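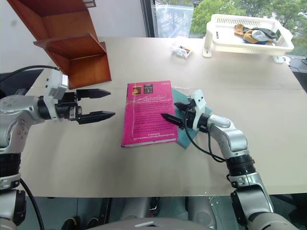

Home | Local News | Alerts | My Area | Help Desk | Sign In

Ticket: Local alerts going to the wrong side of the county
Product: Colura newsroom alerts
Status: Open, waiting on vendor

Hi all, opening this one myself as I was on the early desk when it blew up. We sent a road closure alert for Penner at 6:40 this morning (burst water main, the whole of the main street shut) and within minutes my inbox was full of people in Pasomitz asking why we were telling them about it. Meanwhile readers in Penner got nothing! One lady had driven right up to the barriers and was pretty sore with us, and I can't blame her.

What I checked first: the story was tagged Penner, the alert was tagged Penner, and the preview on my screen said Penner. So I figured it was a typo in the area list, but the list looks fine too. The send report says 1,879 people got it, and that matches the Pasomitz sign-up count exactly.

Update, 9:15 a.m.
Sent a test to just the newsroom phones. I have mine set to Penner and got nothing, then switched to Pasomitz and it came through right away. Tried Fladusau as well and that one works like it should. So we've got two areas swapped and the rest look OK so far - I haven't been through every village yet.
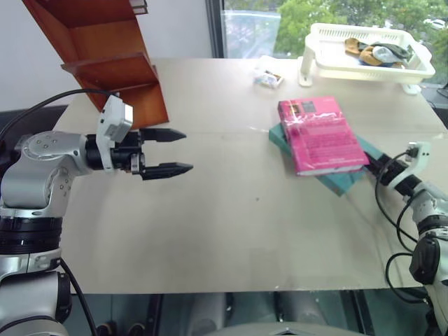
Update, 11:30 a.m.
Okay, I think I found it. Back in February we merged the two old sign-up lists when the Penner edition moved onto the main site, and the area numbers were typed in by hand. Penner and Pasomitz sit right next to each other in the alphabet and I'd bet money somebody went down one row too far (might have been me, I did a bunch of those). I swapped the numbers back in settings, hit save, got the green check mark, and the test STILL went to the wrong place. Logged out, logged back in, and the old numbers were there again. Grr.

Update, 2:05 p.m.
Heard back from Colura support. They say area numbers are locked once a list has been used for a send, so my save was never going to stick, and they have to change it on their end. I asked if the page could maybe say so instead of giving me a check mark. They're passing that along.

For now, please don't send anything tagged Penner or Pasomitz as an area alert. If it's urgent, use the all-county list and put the town name first in the headline. I've put a correction on the water main story and written back to everyone who emailed. Will post again when Colura gives me a time.

Related tickets
- Weather warnings arriving twice on older phones
- Fladusau council stories missing from the morning email
- Can't unsubscribe from traffic alerts
- Photo captions dropped when a story is updated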